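Search this site Go

Asholm Student Projects
Report: The Grip Log That Lied to Us
6/22/25

Our project, which we named Driltotach, set out to see how well a pair of hand-held grippers could record the packing and unpacking of ordinary soft things, so that a robot arm could learn from the recordings later. We had a lovely time with it, right up until the fault, and the fault is really what this report is about.

We had collected 300 runs when one of us noticed that the right gripper's log said "closed" in places where the fingers were plainly wide apart. At first we blamed the software (we always do!) and lost a whole evening to it. Then we went back through everything and found 52 runs with the same trouble, nearly all of them from long sessions.

The cause was a loose plug on the finger sensor. Each time it lost contact, the log held on to its last good value and carried on as if all was well, with no warning of any kind. An arm trained on that could squeeze when it ought to let go, and we felt a bit sick thinking about it.

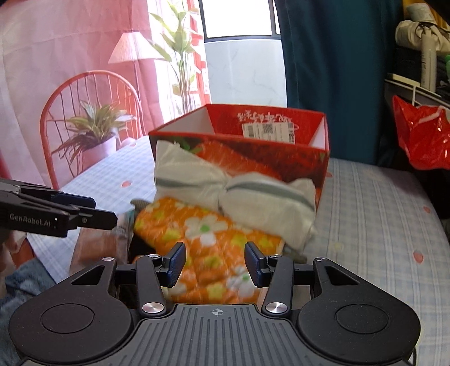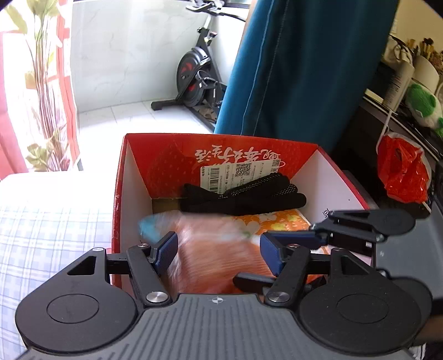
Two grippers and an open red box, with soft things to handle.

We have thrown out the bad runs, glued the plug down and added a loud beep for any value that stays frozen too long. The beep goes off too often at the moment, so we're still working on the timing, and we plan to repeat the lost runs before the end of June.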